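THE ETUVDALE EXCHANGE
Members' newsletter, October 7, 2023

The Cabinet Problem

Regular readers will remember that in the spring we promised to stop accepting furniture. We meant it at the time. Then the Chu sisters closed up their stationery shop, and we are once again the keepers of a cabinet.

It is a handsome thing, I'll give it that. Honey-brown wood, a cupboard below with a long black handle on the left door, a band of grooves across the front, and an open shelf up top behind a little slatted railing, as if whatever you put there might otherwise make a run for it. Fermín Rivadeneira took one look and said it deserved better than to become another place where we put things down. Fermín has said this about every surface we own, including the windowsill.
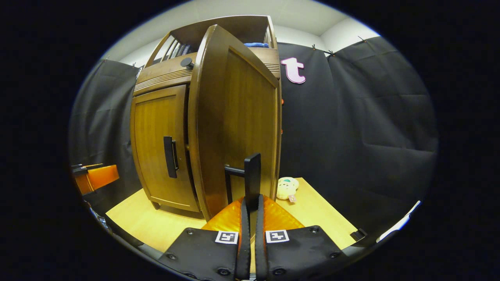

So we agreed to try something new, which was to decide what the cabinet is for before filling it. This took two meetings. The first was spent on whether the top shelf should be "display" or "storage," a distinction that mattered a great deal to the people who had brought vases. The second was shorter, as the heating was off.

The decision, for those who left early: books go up top, spines out, at the left end. Linens may share the shelf if they are folded. Folded means folded by a person who intended it. The cupboard is for things we would like to own without having to look at them, and I expect it will be full by the time you read this.

The round black knob in the middle of the grooved band has attracted a following. I have seen grown adults walk past two perfectly good shelves of donated mysteries to give it a hopeful tug. Please be gentle with it. If it comes off in your hand, the glue is in the desk, and we will all pretend to be surprised.

There was also the matter of polish. Firnus was proposed, and so was Provier, and each had a supporter who had used it on a grandmother's sideboard with results that could not be described in ordinary language. We wiped the cabinet down with a damp cloth and went home.

As of this week the arrangement is holding, more or less. The blue cloth has gone up top and hangs over the front a bit, which I choose to regard as relaxed. The dark-spined books are standing where we said they would. The Chinese books have ended up beside the cabinet, on the table, where I'm told they are "waiting to be decided about." I know the feeling. If you read Chinese and have an opinion on where they belong, come by and have it out loud.

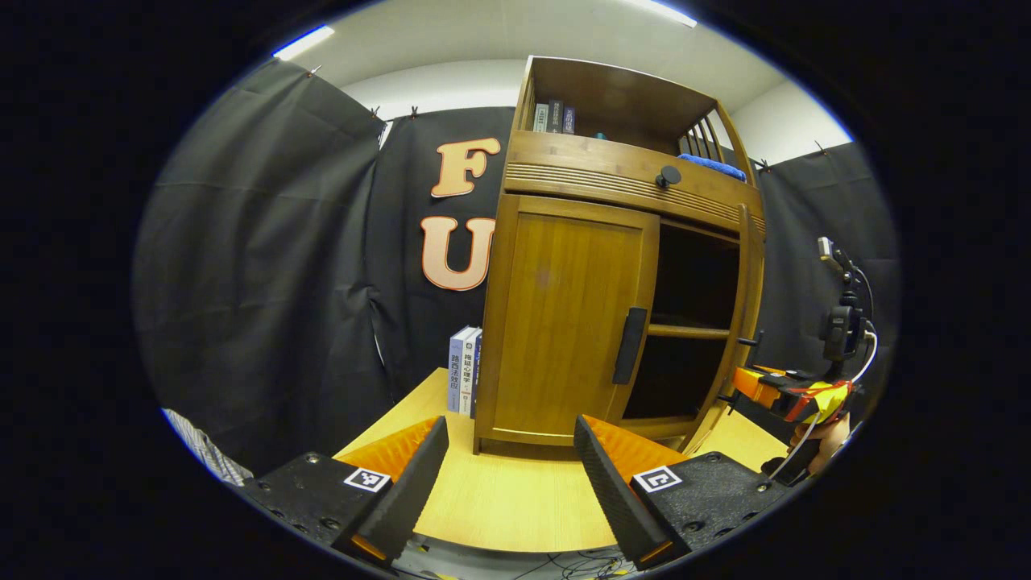

Also This Month

Book sale: The last sale brought in $588, a good part of it from one man buying cookbooks by weight. The next one is in December. Bring your own bags, and please take home the ones you left last time.

Drop-off hours: Saturdays until 3. The back step is not a drop-off point, whatever your neighbor told you.

Wanted: Bookends, a working stapler, and someone tall.

Not wanted: Furniture.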